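Chapter 2
First Moves: Teaching an Arm to Handle Kitchen Tools

Ask Stelios Sotiropoulos what got him hooked on robots and he'll tell you about a spatula. He and Prodromos Karamanlidis share a workshop called Skalonico, and the arm they wanted to build there had one job – help with the washing up!

Before they cut any metal, they worked in simulation. A virtual arm can drop a cup 4000 times and you never have to sweep the floor. You can try a new grip before breakfast, change your mind, and try it again with the wrist turned 180 degrees.

In this chapter you'll do the same. You'll set up a counter, add a few everyday objects and get a gripper to close on a handle. Thin handles are a great place to start, and harder than they look. 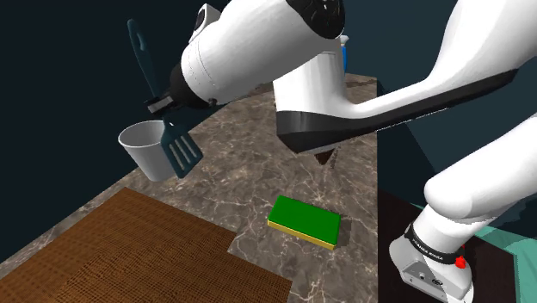 Once the grip holds, we'll move on to the fun part – planning a path over the counter without bumping the things standing on it. Keep your notebook handy, and write down every colour and size you choose for your objects. You'll need them again in Chapter 3.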